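Section 4. Good Practice for Handling Small Joined Parts

Welcome to the part of the guide we most enjoyed writing! Once your Hadus hand-held gripper is put together and the pads are seated (Section 3), you are ready to record real grasps. The rules below apply to every Plamix site, at home or in the lab, and they make a big difference to how useful your sessions are.

Before you start

1. Wipe both finger pads with a dry cloth. Look for lifted corners.

2. Open and close the fingers through their full travel. The pivots should move freely, with no grinding and no side play.

3. Lay out the work surface. A patterned cloth is fine, and so are creases. We love variety in backgrounds!

4. Leave other objects where they would normally be, but keep a hand's width free on each side of the part you plan to pick up.

CAUTION: Keep loose sleeves, hair and jewelry away from the pivot pins. The linkage closes faster than you expect the first few times.

Making the grasp

5. Bring the gripper in low and slow, with the part between the open fingers. Pick one unit of a joined part as your target and line the pads up with that one.

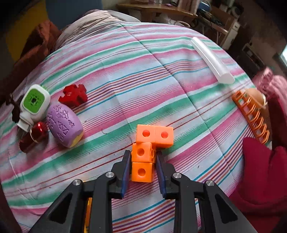

Figure 4-1. Interlocking cubes between the fingertips, with the rest of the angled shape extending to the right.

6. Close until both pads touch, then stop for a beat before adding pressure. With an angled part like this one, the weight sits off to one side and the part will want to swing, so grip close to the heavy side if you can reach it.

7. Lift straight up, hold, and set the part down in the same spot. Open fully before you back away.

NOTE: Do not press joined parts together or pull them apart with your free hand during a recording. If a seam opens, let it! Finish the motion, stop, and log the attempt as "separated." Those attempts are kept and they are really valuable.

CAUTION: Never squeeze harder to rescue a slipping part. Let it drop. Forced grasps wear the pads and teach the wrong habit.

Session limits

Record no more than 35 grasps before taking a break. Check the pads again after each break, and swap them as a pair at 1,000 grasps (700 if you work mostly with hard plastic). Write the new count on the sticker inside the case lid.

Questions about pad wear go to Ilango Salian, who looks after this section and is always happy to see a worn pad. The next revision is planned for September.

Continue to Section 5, Storing and Charging.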